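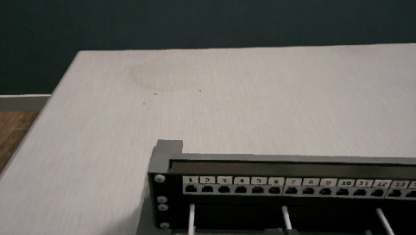
Teodor Öberg wrote to this column in February to say that a game company's announcement of a new executive tells its customers nothing, and that publishers would do better to spend the effort on the people who play their games. His complaint deserves a serious answer. Appointment notices in the games business are usually dull. They list former employers, praise a "proven record" and close with a sentence about exciting times ahead. Even so, the post being filled matters a great deal, and players have more at stake in it than they may suppose.

Consider what happened at Plindetti last year. The publisher left its communications post vacant for six months, during which it delayed its racing title Astano twice. Each delay was made public through a short notice on the game's store page, placed there late on a Friday. Retailers who had taken advance orders learned of the change at the same time as their customers. Some 190 independent stores were affected, and many of them had printed window displays with the old date. A competent officer would have called those stores first. The game would still have been late, but the company would have kept its friends.
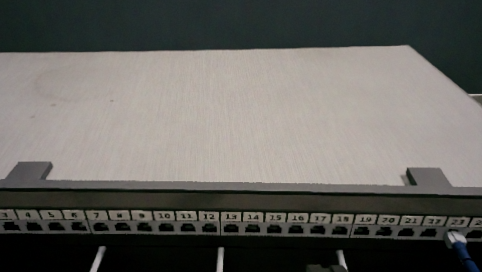
Obadia Mushi has argued in reply to an earlier piece that delays are the fault of production schedules, and that no spokesperson can repair a schedule. The point is fair as far as it goes. A communications officer does not write code or approve budgets. The officer does, however, sit in the meeting where a release date is chosen, and is often the only person present who will have to defend that date in public. When the post is empty or held by someone too junior to speak, dates are set by those who will never be asked about them.

Stemari offers a better model. The studio employs fewer than 50 people, yet its head of communications reports directly to the chief executive and reads every public date before it is issued. Its notices are plain. They state what has changed, who is affected and when the next statement will come - and that next statement does come.

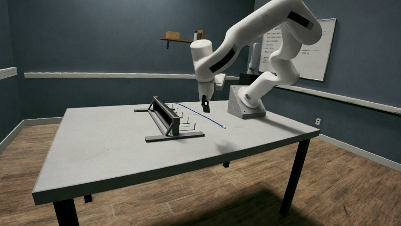 Larger publishers often take the opposite course and place the office under marketing. This is a mistake. Marketing is paid to raise expectations, and corporate communications must at times lower them. A single department asked to do both will generally favor the work that brings in sales. The agency Ndung'u, which advises several mid-sized studios, now recommends that the two functions be kept apart, and publishers should follow that advice before their next major release.

The appointment notice itself could also be improved. It should say to whom the new officer will report, which subjects the officer may speak on, and how the press and the public can reach the office. Those facts would fit easily in the space now given to praise, and they would allow readers such as Mr. Öberg to judge the appointment by what the company has promised to do.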